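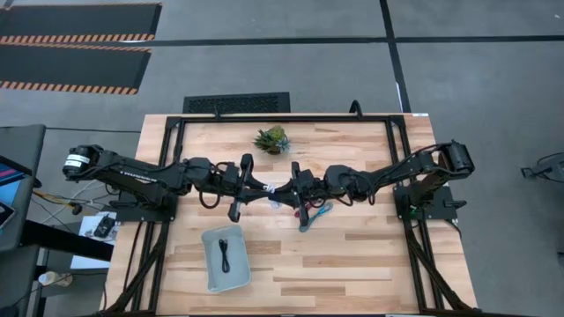 Reliability and Safety Technician, Two-Arm Cells

Moulin is hiring a full-time technician for its test floor in Ustitz. The job is to find out why our robot arms stop, slip, overheat or collide, to fix what can be fixed at the bench, and to write up the rest so that the design team can act on it.

Position type: Full-time, on site
Reports to: Test floor lead
Reference: 151
Start: March, or sooner if you are available

Why this position exists

We build and run table-mounted cells with two arms that work toward each other over a shared surface. The arms handle small household items, mostly cables, trays, packaging and other light objects. An operator is often standing within reach of the table.

Last fall one of our cells, which we call Donau, had a fault during a cable-coiling task. The left arm lost its position reference partway through a move and kept going until it met the right arm. The software stop did not trigger. The operator pressed the emergency stop and both arms dropped onto the table, since the arms in that cell had no holding brakes on the shoulder joints. The operator had one hand near the tray and got a bruised wrist. There was no lasting injury, but there could have been one.

We took the cell out of service and went through the logs for all our cells. Over the period we looked at, we found 164 unplanned stops. Of those, 13 involved contact between the two arms of the same cell. Most had been cleared by the operator and never reported. In two cases an arm had moved after the operator believed it was disabled.

The causes we have confirmed so far are:

– Encoder cables pulled loose at the connector after repeated bending near the elbow.
– A watchdog timer that was set too long after a firmware update and not checked again.
– A reset procedure that let one arm come back on while the other was still in a fault state.

The timer and the reset procedure have been corrected on every cell. The cable routing has been changed on some of them and the work is still going on. There are other stops in the logs that we can't explain yet. Until now this work has been shared among people who have other jobs to do, and it has moved slowly. We want one person whose main job it is.

What you will do

Most of your day will be spent on the floor with the cells. You will inspect arms, grippers, mounts and cables on a set schedule, and you will be the first person called when a cell stops without a clear reason. You will lock out the cell, save the logs before anyone restarts it, and decide whether it can go back into use. If you say a cell stays off, it stays off. The production schedule does not override that.

You will also:

– Reproduce faults under controlled conditions, with the operator area clear.
– Test emergency stops, holding brakes and speed limits on each cell and record the results.
– Replace worn cables, connectors, gripper fingers and motor units.
– Keep the fault log in Poko, our in-house tracking tool, and close entries only when the cause is known or the part has been replaced and tested.
– Walk the floor at the start of each shift and deal with trip hazards, loose cables and anything left on or around the tables.
– Train operators in what to report and how to do it. Small contacts count.
– Join the design review when a change affects how an arm stops, holds or restarts.

You will write a short report after every serious stop. We want these in ordinary language. The operators read them as well as the engineers, and a report that only one group can follow isn't much use to us.

What you need

– At least 2 years of hands-on work with robots, CNC machines, packaging lines or similar powered equipment. Military or vehicle maintenance experience also counts.
– Practical skill with a multimeter and an oscilloscope, and the ability to crimp and solder a connector that will last.
– Experience with lockout procedures, and a record of following them when it was inconvenient.
– Enough comfort with a Linux command line to copy logs, search them and run an existing script.
– Clear written English.
– The ability to stand for much of the shift, to kneel and work under a table, and to lift 40 pounds.

A degree is not required. If you have one, list it, but we will look first at what you have repaired and how you describe it.

Helpful, but we can teach it

– CAN bus or similar motor communication.
– Basic Python.
– Formal risk assessment for machines that work near people.
– Strain relief and cable management on moving joints. We got this wrong and would be glad to hear from someone who has done it well.

Hours and conditions

The floor runs two shifts. This position is on the early one, from 6:30 a.m. to 3:00 p.m. with a half-hour unpaid lunch. Once a month you will be asked to cover a late shift so that you can see how the handover works and talk to the people on it. There is a call list for nights, but technicians join it only after six months and are paid extra for the weeks they are on it.

The floor is concrete and is heated in winter. It can be noisy when all the cells are running, although no more so than an ordinary workshop. Safety shoes and glasses are required and we pay for both. Long sleeves and loose lanyards are not allowed at the tables.

Pay and benefits

Pay is hourly and depends on experience. We give the range in the first phone call, before you spend any time on an interview. Overtime is paid at time and a half. Health and dental coverage begins on your first day, and paid leave builds from then as well. We cover the cost of one outside training course a year and the time to attend it.

How we hire

There is a phone call of 30 minutes, then one visit to Ustitz. The visit takes half a day and is paid. You will be given a cell that has been powered down and locked out, a set of logs from a real stop, and time to work out what you think happened. There may be more than one reasonable answer. We are looking at how you check your ideas and what you do when the logs and the hardware don't agree. You will meet two of the operators, who have a say in the decision, and you can ask them whatever you want about the Donau fault and how it was handled.

You may read the full internal report on Donau during the visit. We ask you not to copy it, as it includes medical details.

How to apply

Use the form on the Moulin careers page and enter reference 151. Attach a resume of no more than two pages. In place of a cover letter, send us up to a page on a machine fault you dealt with yourself: what the machine did, what you thought the cause was at first, what the cause was in the end, and what changed afterward. If you never found the cause, you can write about that too – we have several of those ourselves. Leave out the names of customers and coworkers.

Applications are read as they come in, and the posting will come down when the position is filled. Every applicant gets a reply. If you need changes to the phone call or the visit because of a disability, say so on the form and we will arrange them with you.

Recruiters and staffing agencies, please do not contact us about this opening.

Current Moulin operators may apply and do not need their supervisor's approval to do so. Use the same form and tick the internal box.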